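3.2 Floor types and seasonal gaps

The floors in the study fall into two groups by the way the wood is laid. In the first, boards run in one direction from wall to wall. In the second, short blocks are set in a herringbone pattern. Earlier work on seasonal movement has mostly dealt with the first group, where the change in width adds up across the room and shows as a few wide gaps, often near a heat source. Herringbone floors are usually said to move less. We think it is more accurate to say that the movement is spread over many more joints, and that each joint is harder to measure.

Wood takes up moisture from the air and gives it off again when the air is dry. It swells and shrinks mainly across the grain, and very little along it. In a herringbone floor the end of each block meets the long side of the next one, so a piece that hardly changes in length sits against a piece that does change in width. The small steps and openings at these corners are what building users tend to notice first. They catch dirt, and they are the usual reason for a complaint to the building manager.

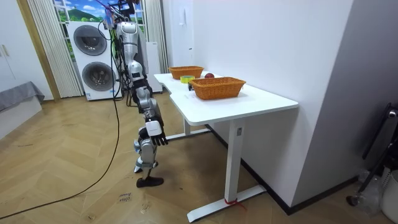
Figure 2. Herringbone wooden floor in a room at the Rarnell site, with a white desk.

Gaps were measured with feeler gauges at marked joints. Each joint was read at both ends, and the larger value was kept. The marks were made with low-tack tape on the wall base and not on the wood, as cleaning had removed the floor marks in our pilot work at Fidonberg. Readings in the heating season ended on 19th March, and the second round was carried out in the warmer months by the same observer. In total, 444 joints were read in both rounds. Joints that could be reached in only one of the rounds were dropped from the analysis.

Furniture was a problem in most rooms. Desks and cabinets shade the floor and hold a layer of still air close to it, and the joints under them may behave differently from those in the open. We did not move heavy items. Where a desk could be reached from the side, joints near its front edge were included and coded as "partly covered." Danladi and Oyewole coded the cover separately and then compared their sheets. They disagreed on six joints, all of them close to a doorway, and these were settled by a second visit.

The age of the finish could not be established for every floor. The Rarnell records list a refinishing job but give no product and no year. At Iyamu the floor had been sanded twice, and the blocks near the entrance were visibly thinner than those along the far wall. Thin blocks respond faster to a change in the air, so the Iyamu entrance joints are reported separately in Section 4.

Air readings were logged in each room with a Tidenance sensor placed at knee height, away from windows and radiators. One sensor stopped for seven days in April. The missing values were left blank, and no joint readings fell within that period.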